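How to Test Whether a Robot Arm Can Do a Chore in Your Shop

February
By Assunta Lo Presti

Print this page | E-mail this page

Many owners of small workshops write to me with the same question: can a machine already do the boring jobs? My answer is to test one boring job, with a pencil and a notebook. At the repair shop in Istwood we did this with power cables. Every returned device comes with its cable, and somebody must bundle it, tie it and put both in the box.

1. Choose one chore and write it as small steps. "Pack the device" is too big. We wrote: find the cable, close the fingers on it, lift, move over the box, lower, open the fingers. Each step gets its own column in the notebook.

2. Measure the person first. Ask a worker to do the chore at normal speed and take the time for the whole batch. Our worker needed 8 seconds for one bundled cable. She also talked on the phone during it, and I mention this so that you see how easy it is for a human.

3. Begin with the easy version. A loose cable has a different shape every time you put it down, and this is still very hard for a machine. A cable with a tie at its middle is more friendly. It has a narrow place, and the fingers can close there.

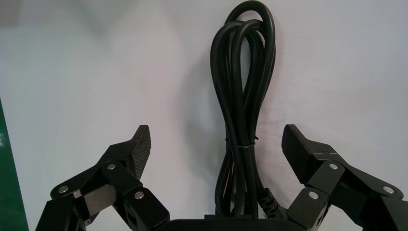
Aim for the narrow place and come to it slowly, with the fingers well open. If one finger touches the loops too early, the whole bundle swings away, and you must wait until it stops. We lost many tries in this manner before we made the approach slower. Look also at the plug. It is heavier than the rest and it pulls the bundle to one side during the lift.

4. Do enough tries. Ten good tries prove very little. We did 155 in the first round, and the results of the last fifty were quite different from the first fifty, because the light from the window had changed in the afternoon.

5. Write down every failure with its step. Please do not write only "failed." In our notebook most of the failures were in the column "close the fingers," and very few in "lift." So we knew where to work.

6. Count the help. If a person must come and turn the device a little, this is help, and it goes in the notebook also. The shop in Drummond forgot this and believed for a month that their arm worked alone.

7. Only then try the harder version. Remove the tie, or use another length of cable. Do not change both on the same day.

About our result: with tied cables the arm is good enough to work beside a person, but it is slower than her. With loose cables I would not leave it alone. For tying the cable itself we have no solution, and a human does it. We plan a longer round of 1000 tries in spring, with cables from the Edar store too, and I will put the table on this page when it is ready.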